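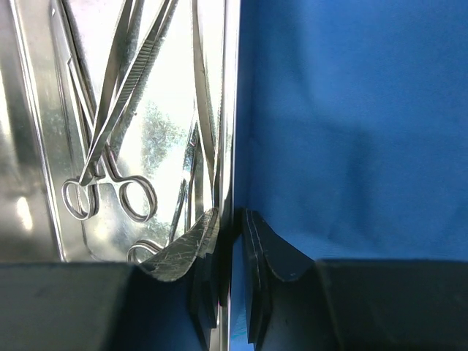 Mimby: a garage-built arm for sorting instruments

Progress report, August

Mimby is our third-semester project, and it finally picks things up! The goal is to lift instruments out of a polished metal tray and set them down on a blue cloth. We built the arm on a bench at the Rellton shared workshop.

Shiny metal was the hard part. Reflections gave scissors and tweezers double edges, and our first detector kept reaching for the reflection – very funny the first few times. Training on 102 of our own wrist camera shots helped a lot.

Results so far

Out of 9 tries with tweezers lying alone, 7 ended on the cloth. Crossed instruments are still rough: 3 out of 9. We love this problem and want to try softer lighting next.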